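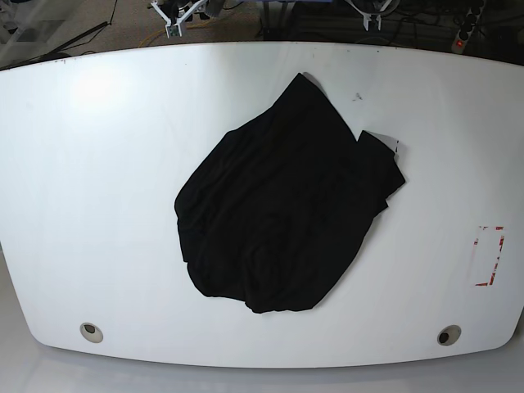

Nabil Saab has been mending other people's clothes in Naddale for three years and he still hates ironing. Says so before I've got my coat off. The shop is called Parnevance, two rooms above a bakery, smells of toast until noon, and what he wants to talk about is why everyone brings things in too late. "They wait till the elbow's gone," he says. "Two months earlier it's a ten minute job." Black is the worst for it, he reckons. Put something black down in a heap on a white table and all you get is a dark lump, the folds hardly show, never mind a worn patch. "You have to hold it to the window. People don't hold it to the window."

He didn't train as a tailor. Did accounts for a flooring firm in Zimside, got laid off in August, had a sewing machine from his aunt and a rent bill. First paid job was a zip for a neighbour. He put it in upside down. Took it out, put it in again, charged her nothing, and she sent her sister round the week after with a coat.

"I learnt on coats," he says. "Stupid place to learn. Lining, padding, the lot. But if you can do a coat you're not scared of a skirt."

Most of the trade now is hems, zips, pockets, the inside thigh of jeans. That last one he could talk about all day. The trouble starts long before the hole, the cloth goes thin and a bit shiny, and if you get a patch behind it at that point the jeans have years left. Leave it and you're sewing onto nothing. He pulls a pair off the rail to show me, thread in three different blues, you'd have to get closer than is polite to see it.

I ask about the visible kind of mending, bright stitches and so on. He pulls a face, then takes it back.

"No, I like it. I like it on a jumper. My own jumper's got a orange elbow. But a man comes in with his interview trousers, he doesn't want a flower on them."

Prices. People always ask so I asked. He won't give a list, depends on the cloth, depends on how long he has to spend unpicking what somebody else did. Glue is the thing he dreads. Iron-on tape comes second. "If you've glued it, tell me. I won't be cross. I'll be a bit cross."

The kettle goes on. It's a small kitchen corner and the thread lives in there too, because it's the dry room - 700 reels, he knows the number as he had to write it down for the insurance. Cotton on the left, polyester on the right, and a biscuit tin of odds and ends he calls the Tak tin, after the shop that closed down and sold him the lot in one go. Some of it's so old it snaps. He keeps it for tacking.

Does he turn things away? Yes, more than he used to. Cheap leather that's peeling, nothing to be done. Waterproofs where the coating has gone. And anything he's told is needed by tonight. He did a bridesmaid dress in an evening once and says he didnt sleep for worrying about the left side seam.

"It held. She danced in it. I still think about that seam."

What would he tell somebody starting from nothing? He has a think, drinks half the tea. Buy decent needles and change them. Sew a button on properly, with a bit of slack under it so it isn't strangling the cloth - most shop buttons are on too tight and that's why they go. Wash things before you take them up, as cotton shrinks and then you've got a boy in short trousers. Keep the old hem in, don't cut it off, children grow.

And lay everything out flat in good light before you touch it with scissors. He says this one twice.

There's a queue on the stairs by now, well, a woman with a carrier bag and a lad holding a duffel coat by the hood. The lad wants a toggle. Nabil has a jar of toggles. None of them match. The lad picks one anyway and asks if he can wait.

Open mornings and most afternoons, ring the bell hard as it sticks.

January 4, 2019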